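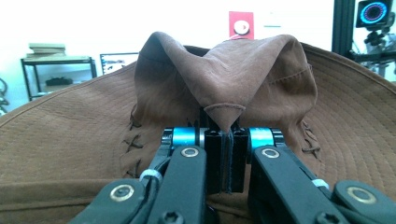 Doina Hodžić

4.2 Soft objects: the hat

I kept coming back to the hat. Figure 2 has the hand-held gripper closed on the small tab at the top center of the crown, with the suede pulled up into a peak and the stitched brim curving up on both sides. I love this grasp! The tab is tiny next to the brim, and people went for it anyway – I had expected them to pinch the edge.

We collected 1842 demonstrations for the Pavside set, and I labeled the grasp point in each one by hand (slow going, but I'd do it again). For floppy items I used two labels, "edge" and "feature," and the tab counts as a feature. The policy trained with both labels picked better spots on hats than the one trained without them. Bags were messier, and I get to those in Section 4.3.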